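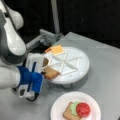

Print this page | E-mail this page

Last updated: June 23, 2024

Sandwich cell walkround - Ondale site kitchen
Checklist with comments. Cell supplied by Gilteo, gripper guarding by Astent. Next full one due September.

Key: OK / FIX / ASK

1. BEFORE START

1.1 Stop button pressed and reset, arm stays put until restart - OK. Tested both buttons. The one by the bread rack is stiff, needs a proper thump. Reported.

1.2 Arm mount bolts, bracket to bench - OK. Paint marks all lined up.

1.3 Cables - FIX. Gripper cable loops down low, near the bench top. Not snagging on anything today but I'd want it clipped up higher before the next full shift. Early crew already tuck it back themselves. They shouldn't have to reach in for that, and not with the arm live, ever.

1.4 Shell panels and joints, cracks or loose covers - OK.

1.5 Speed setting on the panel matches the card - FIX. Card says 62, panel said 109. Put back to 62. No idea who or when, nothing in the log. Code on the panel has been the same since it was installed, change it.

2. FOOD CONTACT

2.1 Gripper fingers washed and signed for - OK. Signed, but all in one pen at the end of the week by the look of it. Sign when you do it please.

2.2 Round divided tray, ridges clean - FIX. Crumbs get down into the points where the ridges meet in the middle. Cloth won't shift them, use the small brush. Brush was missing, new one ordered.

2.3 Underneath the tray and round the feet - OK. Lift it, dont wipe round it.

2.4 Cheese and bread stock dated - OK for bread. Cheese tub had no label, binned.

2.5 Allergen change-over - ASK. The sheet was written for hand making, when you changed gloves and board and that was that. What's the equivalent for a gripper? Full wash or wipe down? Two people gave me two differnt answers. Treat as full wash till Gilteo put it in writing.

3. PEOPLE AND THE JOB

New section, asked for after the last round. Comments taken from whoever was on.

3.1 Everyone on the rota shown stop, restart and what to do with a jam - FIX. 5 still to do, all of them evening cover. They can't be left alone with the cell till it's done, so rota needs a look today.

3.2 Reaching in - FIX. People used to making sandwiches by hand see a slice going down crooked and the hand goes out to straighten it. Habit, quite understandable, still a near miss. Stop first, then straighten. Two in the book, I expect more that aren't.

3.3 Wrists and backs - OK. Less complaint about wrists than there was. More about standing still watching. Perching stool asked for, have said yes.

3.4 Pace - ASK. Crew say the finishing end now gets set by the arm and they're chasing it, specially at the lunch order. Target on the board was 111 an hour, crew say nobody agreed that with them. Board wiped until it's been talked through. See also 1.5, might be connected.

3.5 Breaks - FIX. When it was all hands the line stopped for tea. Now it doesn't have to, so it doesn't, and people go one at a time or skip it. Put the break back on the rota as a stop.

3.6 Who decides a sandwich is a reject - OK. Person at the end, always. Crew were pleased to see that written down. Leave it on the wall.

3.7 Job titles - ASK. Half the crew down as "food assistant", half as "cell operator", same work. Pay query, above me - passed to Aebischer who hold the contract.

4. ROUND THE BENCH

4.1 Floor dry and clear - OK.

4.2 Bench edge and top, chips or gaps - OK.

4.3 Space to get by with a trolley - FIX. Tight when the plate boxes are stacked there. Move boxes to the far store.

4.4 Noise - OK. Can talk over it. Radio is louder.

TO DO FIRST
Cable clip (1.3)
Panel code (1.5)
Evening cover training (3.1)
Breaks on rota (3.5)

The rest by September. Don't run with the cable as is on a double shift. Copy of this goes on the kitchen board, old one comes down.

Print this page | E-mail this page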